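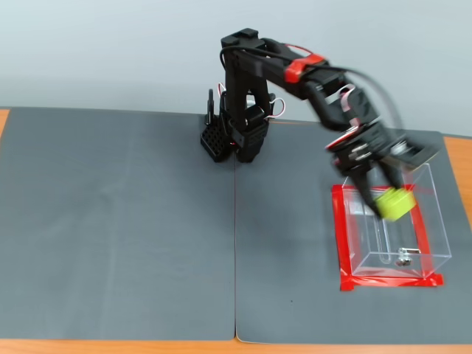 Are clear open bins any good for small blocks?

Posted by utlow_lofts

I've got over 100 building blocks to sort and keep reading that clear plastic bins with no lid are the answer. The shop page for the Caladari ones says you'll "always find the piece you want". Really? I can see the outside layer of a heap. I also work on grey mats and wonder if they do anything besides collect fluff. Worth paying for, or do I stick with shoeboxes?

gerkimis

Depends how many go in each. Past a single layer, see-through sides don't help much and you're digging again. I'd buy one bin, live with it until July, then decide.

Colour matters more in my view. A yellow-green block shows up well against grey, and dark ones don't.
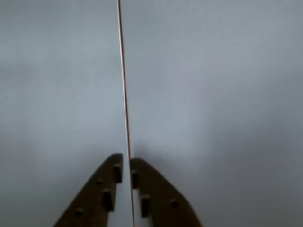 I'd also ignore anyone telling you to sort by shade. I tried it with 2,000 pieces and gave up after 6 evenings. Size is quicker and you can do it with the radio on. Keep the mats if blocks skid on your table, otherwise I can't see the point.

fujimoto404

Shoeboxes are fine. Mine have a lid, so no dust. The link to the Caladari page gives me a 404 by the way, so I can't say what they're charging.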